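How to compare two sets of gripper fingers on a two-arm bench setup

By Brahim Kabbaj
31 March 2019

This page covers the procedure we use at Palta when a new set of fingers comes in and someone wants to know if it is better than the one already on the arm. It assumes you have two arms on a shared bench, a controller that logs jaw position and motor current, and an afternoon. The fingers here were the stock Kuvitz pair and a softer pair from Rusetti, but the steps are the same for any two.

Before you start

Pick one task and stay with it. We use bowls in a dish rack. Bowls have thin rims, they come in many sizes, and they sit at odd angles when they lean on each other. A finger that does well on blocks can do badly on a rim.

Use bowls of different diameters and finishes. Glazed bowls slip more than matte ones, and a footed bowl gives the fingers a second place to grab. Leave your usual clutter around the edges of the bench unless it blocks an arm. You want the camera to deal with the same background it will have later.

Step 1. Set the zero

Close each gripper fully with nothing between the fingers and save that position as zero. Do this again after every finger change. The Rusetti fingers are thicker at the tip, and if you skip this the controller will think it is holding something when it isn't.

Step 2. Set the current limit

Start at 600 mA for both sets. If a bowl slides out during the lift, raise the limit in small steps, then run the same bowl again. Write down the lowest limit that holds. Don't copy the value from one finger set to the other.

Step 3. Check the cables

Move each arm by hand to the farthest corner of the rack and watch the gripper cable. It needs enough slack to reach without pulling on the connector, but a big loop can drop over the bowl you are trying to pick up. Clip it to the forearm if it gets in the way.

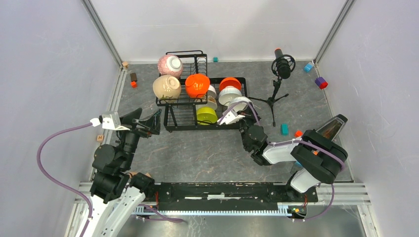
Step 4. Run the picks

Run 72 picks per finger set, with the same bowls in the same order. Use one arm at a time for this part and park the other one clear of the rack. Have the arm approach from the front, close on the rim, lift, hold for 7 seconds, and put the bowl back.

Score each pick as held, slipped or missed. A miss means the fingers closed on nothing or pushed the bowl. Keep slips and misses apart – a slip usually points to the finger surface or the current limit, and a miss usually points to the camera calibration.

Step 5. Swap sides

Move the finger sets to the opposite arms and repeat. The first time we did this, 11 of the misses followed the arm and had nothing to do with the fingers. The wrist offset was wrong in the Fitzsimmons config file.

Reading the results

Compare slips first. If the two sets are close, look at the current each one needed. Lower current means less heat in the motor over a long run. We plan to repeat the test in April with plates, using the same limits as a starting point.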